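Teaching work added to the regular rotation at Tretby

Since October the mixed-goods line at Tretby has run with a changed job split. The change affects staff on both shifts, and the operations office has asked for it to be set out in writing before the new rotation sheet goes up.

Until this fall, mixed returns were sorted entirely by hand. Cartons came off the dock, were opened at the bench, and each item was moved to a tote by type. Single-type cartons have gone through the Plostetti cell for some time, and that arrangement continues. Mixed cartons did not go through the cell because the arm had no usable grasp for items that lie across or under one another.

The current approach is to record people doing the job. An operator holds a gripper in each hand and moves items in and out of a carton at normal working speed. Each gripper carries its own camera and has the same finger geometry as the arm. The recordings are checked, trimmed and used to train the grasping software, known on site by the project name Protdale. An episode is one carton, start to finish. The target is 200 accepted episodes per operator per rotation.

Episodes are rejected for three main causes: a finger pad leaves the camera's view during the grasp, the item is dragged along the carton wall before it is lifted, or the operator pauses with the jaws half closed. Speed is not a criterion. Operators who came over from the packing bench tend to work too fast in their first sessions and lose episodes to the second cause.

Small household goods make up most of the teaching cartons. Chargers with prongs are among the harder items, as the pads close unevenly if they meet the metal first. The recommended grasp is across the broad faces, with the prongs clear of both pads. Bottles lying on their sides are taken at the body and not by the cap. Where a long utensil runs under something else, the upper item is moved first, even if the handle is within reach.

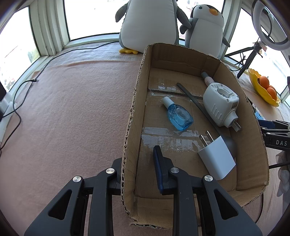
Mayu Wada asked at the September briefing whether teaching hours would count as bench hours for grade purposes, and said that if they did not, people would be giving up progress toward the next grade in order to train the equipment that takes over the bench. She also wanted to know who sees the recordings.

On the first point, teaching hours count in full. They are entered under the same code as bench hours, with a suffix for planning use only, and the suffix has no effect on grade or pay. On the second, recordings go to the review desk and the training server. They are not used for individual performance review. Acceptance rates are reported by shift, and an operator can ask the review desk for his or her own figures.

The rotation works as follows. A teaching block is 4 hours, with a break at the midpoint and no more than one block per operator per shift. The grippers are light, but holding the jaws open for long periods loads the forearm, and the block length was cut after the first month for that reason. Anyone with wrist or forearm trouble should tell the shift lead and will be moved to review or tote work with no change in hours.

Bench staffing on the line goes from 10 positions to 9 with the new sheet. The position that comes off the bench becomes a full review position, filled by rotation in the same way as the teaching blocks. No one is leaving the line. Whether the number changes again depends on how many mixed cartons the cell can finish without help, and there is no date for that decision.

Cartons the cell cannot finish will come back to the bench with a yellow tag. Please empty them by hand and leave the tag in the tray. The tags are matched to the cell's log at the end of each shift, and a missing tag means the failed grasp cannot be traced.

Training on the grippers takes one shift and is done at the Grigaitė site. Names go on the list at the shift lead's desk by 3 p.m.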